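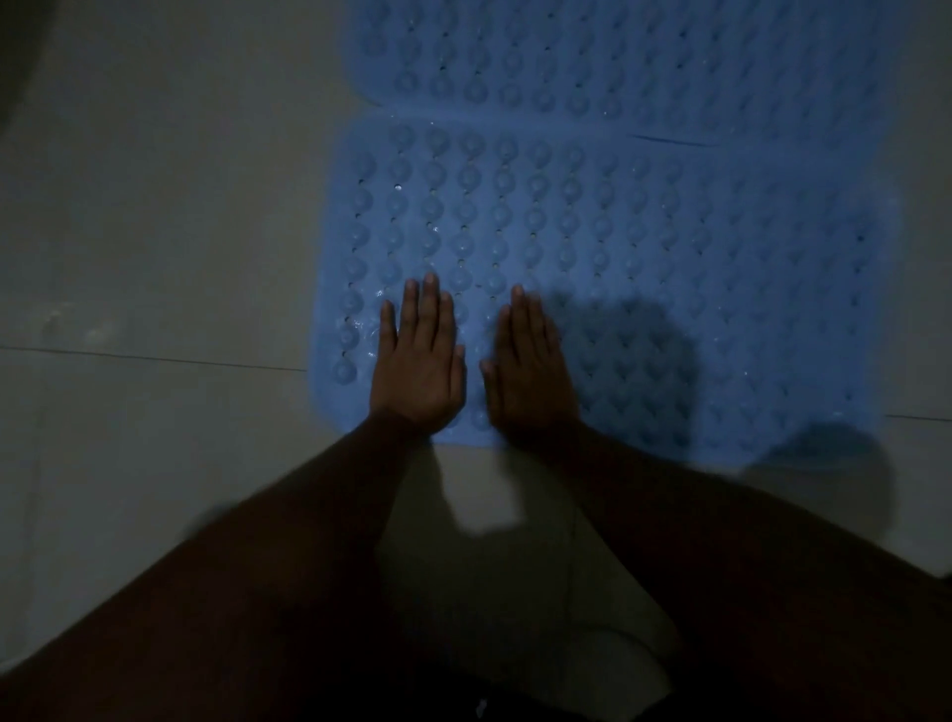
Figure 2. Rubber bath mat with raised nubs and drainage holes, on a tiled floor.

4.2 Cleaning habits and the age of the mat

The households in Caltarora and Plutia differed less than we had expected in what they bought and more in how long they kept it. Nearly every bathroom in the survey had some kind of non-slip mat. In Caltarora the mats were replaced when they began to look bad. In Plutia they were usually kept until they tore or stopped gripping, and several people could not remember buying the one they had.

Age mattered because of the underside. A mat with suction cups holds a film of water against the floor after each shower, and soap and body oils settle into it. Of the 269 households that returned a full diary, those who hung the mat up between uses reported far fewer problems with odor and dark spotting than those who left it down. This held for both towns and for both kinds of water supply. Hanging was more common where there was a rail or a hook near the tub, and the people who did it rarely described it as cleaning. They called it tidying, or said it kept the mat out of the way.

Hard water made the picture less clear. Plutia draws from wells, and mineral scale had built up on mats there within a few months of purchase. Scale is rough and holds dirt, but it also hides it, and residents with heavy scale tended to rate their mats as cleaner than our visiting raters did. Halliday noted the same gap in his earlier visits to Hoani, where scale on shower doors was often taken for frosting in the glass. We therefore treat the self-ratings from Plutia with some caution and rely on the rater scores in the tables that follow.

4.3 Walls, windows and the order of work

Diary keepers were asked to write down the order in which they cleaned the bathroom, starting with the first surface touched. Most began with the sink. The second entry was usually the toilet or the mirror, and the walls came late if they came at all. In 11 percent of diaries the walls were never mentioned during the whole study period.

Those who did clean the walls fell into two groups. One group wiped them after showering, with whatever cloth or towel was at hand, and did not use a cleaning product. The other did the whole wall at once on a set day, with a product, and generally worked from the top down.
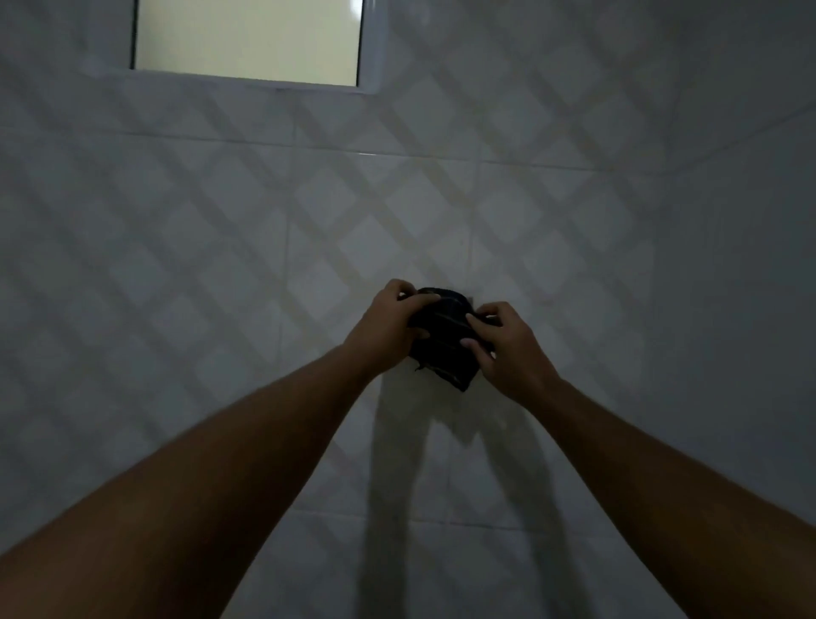

The second group spent more time per session but less over a month, and their grout scored better in the February round of visits. The difference was small in bathrooms with a window that could be opened. Where there was only a fan, or no ventilation, it was large enough to show in every age group. Cosgrove has argued that window use stands in for general attention to damp - people who open the window also leave the door ajar and spread out the towels - and our diaries give some support to this. We did not record window use by the hour, so the point cannot be settled with these data.

Cloths were a weak spot in both groups. Respondents washed them on average every 9 days, and many used one cloth for the tile and the tub. The Drendar questionnaire, which we adapted for this part of the study, has only one item on cloths and does not ask where they are left to dry. We added 5 items of our own after the pilot. Two of these were poorly understood and have been dropped from the analysis.

4.4 Who does the work

In homes with more than one adult, the person filling in the diary was nearly always the person who did most of the cleaning. This limits what can be said about shared work. Other adults appear in the diaries mainly through what they left undone, with wet towels the most frequent entry.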